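Pay for the second arm

Most small shops that ask me about the Gredard bench cell want to know whether they can buy it with one arm and add the other later. Yes, they can. The sales sheet for the Vik package even encourages it, and the price looks a lot kinder that way. I think it is the wrong way to buy this machine, and I want to set out why, having had the two-arm version on our floor since April.

We build control boxes. They are small runs, mostly for people who make pumps and fans, and the work is the kind that falls between hand assembly and real automation. A batch might be 200 units or it might be 7. The parts are push buttons, handles, housings, little fittings, and they change from one job to the next. A machine that has to be fed by a vibrating bowl or a custom tray is no use to us. We need something that can pick a switch off a bare table and do something sensible with it.

One arm can pick a switch off a bare table. I don't dispute that. The trouble starts with the next step. A button goes through a hole in a housing, and something has to keep the housing from sliding while that happens. With a single arm, that something is a fixture, and a fixture has to be drawn, made, bolted down, and swapped out when the job changes. We ran a borrowed single-arm Wastard for a while a few years back, and the shelf next to it filled up with fixtures. Some of them were used for one afternoon. I never added up the hours properly, and I doubt many owners do, so that cost stays off the comparison when people sit down with two quotes.

With two arms, one holds and the other works. It sounds too simple to build an argument on, but it is most of the argument. A handle with a foot at each end is awkward for one gripper to place. A square box is easy to hold from the side if the second gripper is free to come in from the opposite side. You still need a fixture for some jobs, and we have kept a few.

There are fair complaints about the two-arm cell. It takes up more table. The cables need more care than Gredard admits in the manual, and you should plan their routing before you bolt anything down, which we did not. Teaching a two-handed motion takes longer than teaching a one-handed one. Müzeyyen Saraç runs ours and did all of the teaching, and her view is that the first two-handed job took her about four times as long as she had been told. Later ones went faster. She would still rather teach a motion than wait for a fixture to come back from the machine shop.

The service plan is the part I like least. Stasuver handles support for Gredard in our area, and the basic plan comes to 1,706 dollars a year. For that you get remote help during business hours and a gripper check. It doesn't cover teaching, and it doesn't cover fingers, which wear. I called on a Tuesday with a joint fault and had a useful answer by mid-afternoon, so I can't say the service is bad. I do think a plan at that price should include a set of fingers.

Then there is the question of adding the arm later. The second arm costs more bought on its own than it does in the package. The cell has to be set up again so both arms agree on where the table is. Every job you taught with one arm was taught around a fixture, and those jobs don't turn into two-handed ones by themselves. You keep running them the old way, or you teach them again. A shop that waits a year will have a year of work built around the thing it was trying to avoid.

If your parts never change, buy one arm and a good fixture and save the money. Plenty of shops are like that. If your table looks different every week, with loose switches on one side and somebody's cabinet and a chrome fitting on the other, then price both arms from the start and ask for the fingers to be thrown in. They said no to us the first time and yes the second.
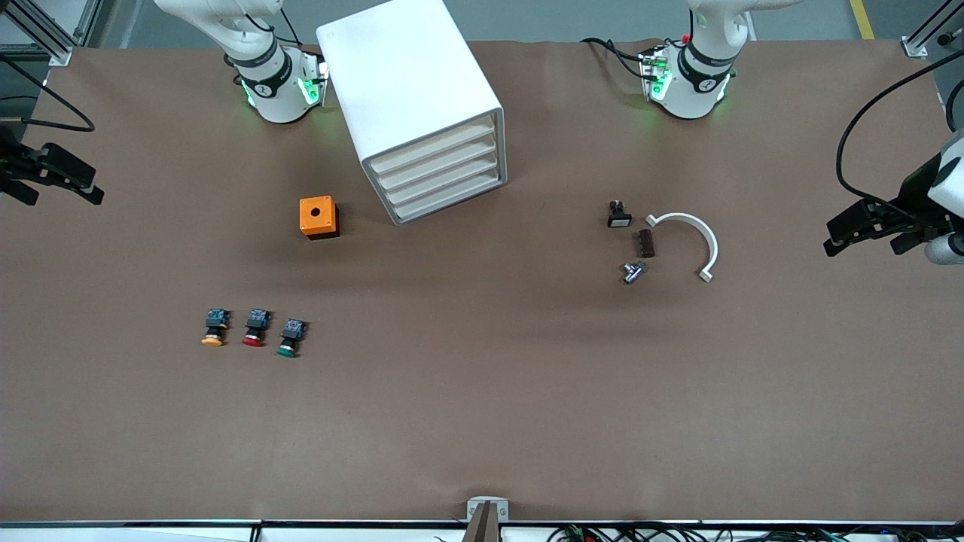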